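**Two nights on the Mathebula ferry**

April 2018

Several members asked for a write-up of the river trip after the last meeting, so I have typed up my notes and left out most of the complaining about the bus.

There were five of us: Padmavathi Subramaniam, who did the booking, Fatima Matlala, Niall MacBrayne, Oi-ling Yeh and me. We started from Sedasden, where the ferry company has its ticket office in the old customs building. The office opens at 10 and closes for lunch, and the clerk does not sell tickets for the same day after lunch. We had reserved ahead and still stood in line, as the reservation only gets you a slip of paper that you trade for a ticket at the window. Bring the passport you booked with. Niall had renewed his in January and had to go back to the guesthouse for the old one.

The boat is called the Mathebula and it runs upriver to Durkow, a distance of 117 miles by the company's chart. It takes two nights. You can drive it in a morning now that the road is paved, and most people do. The ferry carries freight first and passengers second. On our sailing the lower deck was full of roof sheeting, onions, bottled gas and a disassembled bandstand going to a school in Durkow.
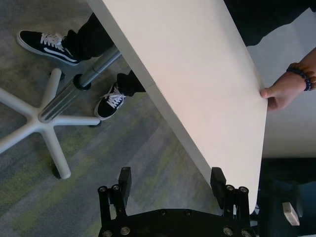

Cabins come in two kinds. The ones on the river side have a window that opens, and the ones on the inside have a vent and a fan. Padmavathi had booked us river side and I would pay the difference again. The bunks are narrow and the mattress is thin, but the sheets were clean and we were given an extra blanket without asking. It gets cold on the water before sunrise, even in warm months. Bathrooms are at the end of the passage. Hot water is on in the evening only.

Meals are included in the fare and served at long tables on the upper deck. Supper was fish stew the first night and chicken with rice the second. Breakfast was bread, boiled eggs and very sweet tea. Oi-ling does not eat meat or fish, and the cook made her a plate of beans and greens both nights after she spoke to him on boarding. If you have any needs of that kind, talk to the kitchen before the boat leaves the dock, since they buy their vegetables in Sedasden and there is nowhere to get more until the middle of the second day.

The first afternoon is flat country, reeds and cattle mostly, with a few landing stages where the boat slows down and somebody throws a sack across. Things improve the next morning. The river narrows below a line of red bluffs and the captain keeps close to the east bank, so sit on the right side facing forward. We saw herons, kingfishers and one very large monitor lizard lying on a concrete ramp. Fatima had brought good binoculars and was generous with them.

The long stop is at a town the crew just call the Halfway. You get ashore for a little over an hour – the horn sounds when it is time to come back, and they do leave people behind. There is a covered market up the steps from the landing, with cloth, dried fish, phone chargers and fried dough. We bought oranges and a padlock. There is also a post office, where I mailed the club its postcard, which has not arrived as of this writing.

We got into Durkow early on the third day. It is a pleasant town with wide streets and a lot of shade. Our guide there was Kagiso Sibiya, who grew up across from the boatyard and knows the history of nearly every building on the waterfront. He took us through the boatyard, the two old churches and the salt warehouse, which has been turned into a small museum. The labels are in three languages. The upper floor has a model of the river with all the former landings marked, and I spent longer there than the others wanted to.

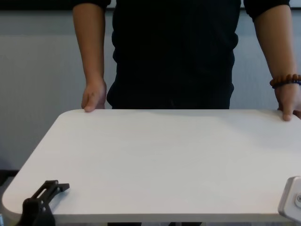 *A hand on the white tabletop.*

We stayed two nights in Durkow at a family guesthouse behind the market, paid in cash, and ate most of our meals at the place on the corner that does grilled corn and flatbread. It has no sign but anyone will point you to it. On the free day Niall and Fatima rented bicycles and rode out to the weir. Oi-ling and I walked the levee path as far as the pumping station and came back the same way. The path is gravel and has no shade at all after the last houses, so carry water.

For the return we took the bus. It leaves from the square when it is full – ours sat there a good while – and the seats at the back are over the engine. I would choose the front, or take the ferry down again, which is a night shorter with the current.

A few notes for anyone planning to go. The ferry does not run when the water is low, and the office in Sedasden will only confirm a sailing the week before. There is no phone signal past the bluffs. Small bills are useful everywhere. Earplugs are worth packing for the inside cabins, where you hear the generator all night.

Padmavathi has the booking form and the chart, and can lend both at the next meeting.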